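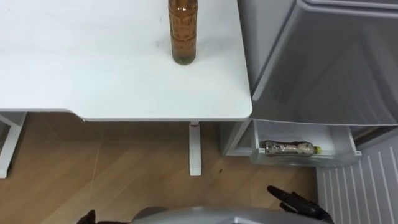
Corkska: tarefa da geladeira
Ficha de dados e notas da montagem

O Corkska é o conjunto de gravações que fazemos na oficina compartilhada Rebane, com um humanoide suspenso por cabos, uma mesa branca e uma geladeira cinza. A tarefa consiste em transferir garrafas entre a porta da geladeira e a mesa, nos dois sentidos. A versão atual tem 2938 episódios e substitui a de janeiro.

Conteúdo

Cada episódio fica numa pasta própria, com os vídeos da câmera da cabeça e da câmera fixa, as posições das juntas e um arquivo notas.txt. Os relógios das duas câmeras são independentes. O script alinhar.py corrige a diferença usando o sinal de início, mas em 76 episódios esse sinal não foi gravado e o alinhamento foi feito à mão pela Rūta Dzene. Eles estão listados em manual.csv.

Os episódios com queda de garrafa continuam no conjunto. O campo resultado traz "ok", "queda" ou "interrompido". Interrompido quer dizer que alguém apertou a parada de emergência, por qualquer motivo.

Montagem

A mesa fica encostada na parede e a geladeira, no canto. O robô trabalha no espaço que sobra entre a mesa e a porta da sala. Quem for repetir a montagem deve medir esse vão com a porta da geladeira aberta, coisa que não fizemos na primeira vez — tivemos que arrastar tudo de novo.

Os cabos de sustentação ficam esticados durante toda a sessão. Os de energia e de dados descem por trás do robô e correm pelo chão, sempre do lado oposto ao da mesa. Antes de cada gravação:

- conferir a folga dos cabos no chão;
- soltar a parada de emergência e testar uma vez;
- abrir e fechar cada mão sem carga;
- anotar no notas.txt quais garrafas vão ser usadas.
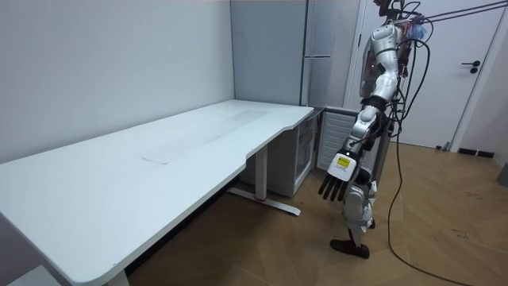 A câmera fixa deve pegar a mão direita mesmo quando ela desce abaixo do nível do tampo. O suporte que usamos é um perfil de alumínio cortado pelo Gediminas Ķēniņš, com 40 centímetros de braço. Qualquer tripé firme resolve, desde que ninguém esbarre nele. Depois de um esbarrão é preciso refazer a calibração com calibrar.py; os parâmetros antigos não servem.

O controle das mãos roda no Hernon, nosso pacote de teleoperação, que fica em repositório separado. Use a versão 3 ou mais nova. As anteriores gravam a abertura dos dedos com o sinal trocado e o conversor não avisa.

Garrafas

A maior parte dos episódios usa garrafas plásticas com tampa de rosca. Há também garrafa de vidro, em número menor. A plástica cede quando os dedos fecham e às vezes gira dentro da mão; a de vidro escorrega se a pegada for alta demais. O limite de força é um para cada material e está em garrafas.yaml. Não troque um pelo outro.

Líquido com espuma atrapalha a segmentação perto da tampa. A Vija Org escreveu um filtro para isso, que está na pasta extras, sem garantia nenhuma.
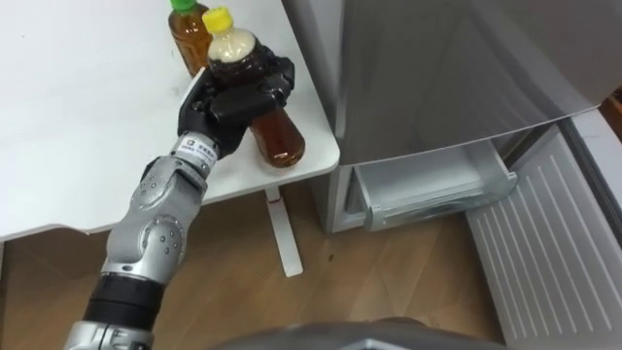

Dá para usar os dados sem ter um humanoide?

Dá, com algum trabalho. Os vídeos e as anotações de resultado servem para qualquer modelo de percepção. As trajetórias estão no espaço das juntas do nosso braço, e para outro braço é preciso convertê-las para a posição da mão. O script exportar_mao.py faz essa parte, mas só foi testado com o nosso modelo cinemático.

Limitações conhecidas

Todos os episódios foram gravados na mesma sala, com a mesma mesa e a mesma geladeira. O piso de madeira reflete a luz do teto e isso aparece em parte dos vídeos da cabeça. O corpo do próprio robô entra na parte de baixo da imagem — nós não recortamos. Não há episódios no escuro.

Os campos de força dos dedos são estimados a partir da corrente dos motores. Servem para comparar episódios entre si e não devem ser lidos como medida em newtons.

Contato

Erros nos arquivos: Vaida Kivi, pela lista da oficina. Dúvidas sobre a montagem: Eglė Hunt. Indique o número do episódio na mensagem.

Última revisão desta ficha: terça-feira, 27 de dezembro.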